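Fovero Twin-Arm Bench Cell
Sold and serviced by Diltis
Page updated 07/07/2023

Two arms on one black rail, marble-pattern top, grey walls back and sides. Built for soft goods: ties, straps, rolled fabric. Comes set up, but you'll be the one looking after it. Notes below are from Eyerusalem Endale in our service shop.

Cable dress
Purple cable runs down each arm, tied as it goes. Leave a decent loop at the elbow and another at the base. Too tight and the connector cops it first. Snip old ties, don't stretch them. Check both arms, not just the one thats playing up.

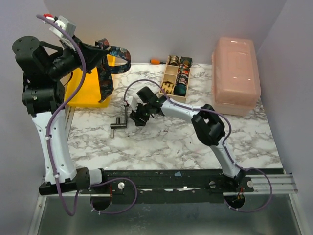 Gripper fingers next. Power off, arm parked, then wipe the fingers and look for lint at the hinge. Worn tips let fabric slide, so swap them in pairs. Tip set is part no. 513, in stock. Re-run the open/close check afterwards or the grip force will be off.

Base and rail
Snug the rail knobs by hand, no pliers. Keep wiring clear of the holes under each base, it chafes on the edge. Re-zero both arms any time a base has been moved.

Handover check
Lay a tie flat accross the middle and bring both grippers in slow, 5 passes. Fingers should come close and never touch. If they knock, re-zero and go again. Still knocking, ring us.
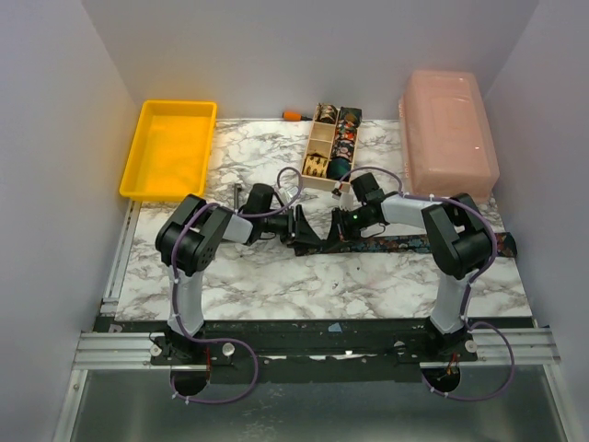 Both grippers in at the centre, floral tie laid out on the top.

Price: $3,219 for the Feyisa service kit (tips, ties, spare cable for 2 arms). Cell itself is by quote. Wavlow controller sold seperately, older ones need the January firmware before the re-zero menu shows up.

Pickup or freight. Email for lead times.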